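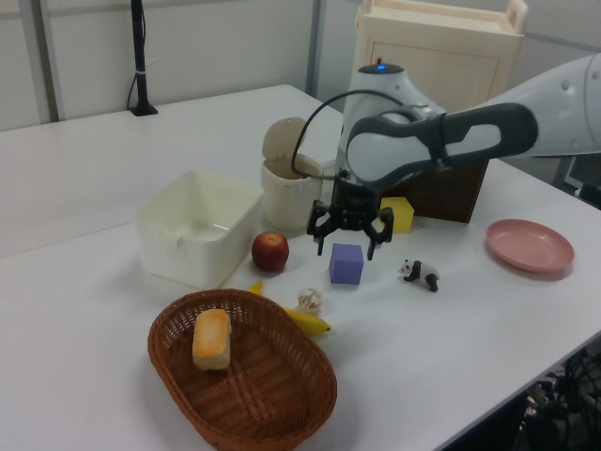
Vovero says the little bin is the star of their desktop set and that everything else is a bonus, and after a few months with it I half agree. I'd have put the plain white tub first, but I'm a tub person!

So, background. I bought the Vovero tabletop tidy set in September because my craft table doubles as the place where mail, snacks and kid stuff land (sometimes all in one afternoon). I wanted small things I could leave out without the table looking like a garage sale. I paid extra for the brown box, which is sold separately, and I'd do it again.

The mini trash bin

Okay, I love this thing. It's cream, it's small, it has a flip lid, and it takes up hardly more room than a mug. Pencil shavings, thread ends, those annoying sticker backs, in they go. The lid stays up when you push it all the way back, so you can sweep crumbs in with one hand while the other one holds your coffee. My gripe is that it fills up fast. If you do a lot of paper cutting you'll be emptying it twice a day, and a bag doesn't really fit (I tried a sandwich bag and it just bunched up at the top).

The wooden box

Dark brown, with a slot cut in the front for a handle. I keep mine at the back of the table and pile the toys in front of it, mostly foam blocks and the panda. The color hides fingerprints really well. I had a Peten box before this one and the slot was so rough I kept snagging my sweater on it, so I went over this one with my thumb the minute I opened the package. Smooth as anything! It's heavier than I expected, but that means it stays put when I bump the table. 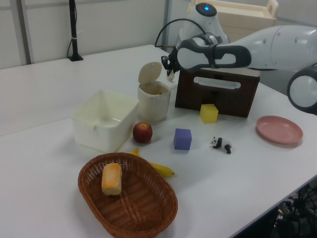 The open containers

You can never have too many of these. The white one has a small tab on the rim and slightly sloped sides, so it rinses out in seconds, and the big cream one is deep enough for yarn or a whole lunch's worth of fruit. They're shiny inside and they do show scratches after a while. I've stopped tossing scissors in there.

I also added an oval wicker basket from Anora, brown with a nice thick rim. It's for bread at my house, though it has held mittens. It sheds a tiny bit. Give it a good shake outside before the first use and you'll be fine.
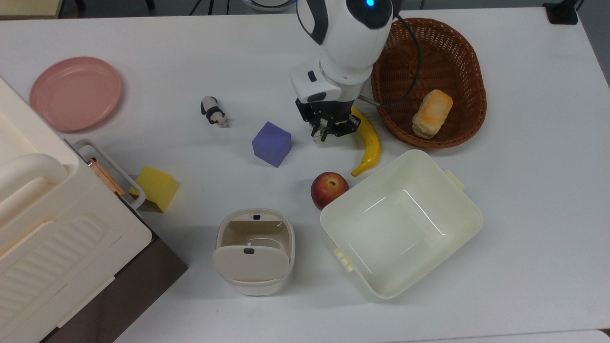 Would I buy it again?

Yes, with one change. I'd skip the pink plate. It's pretty, and the raised rim keeps beads from rolling off, but I already own plenty of plates and it mostly ends up holding my keys. If you're setting up a table from scratch, get the bin and the white tub first, then see if you still need the box. Mine have been in use every day and the hinge on the bin lid is still tight. I'll update this if it ever gives out.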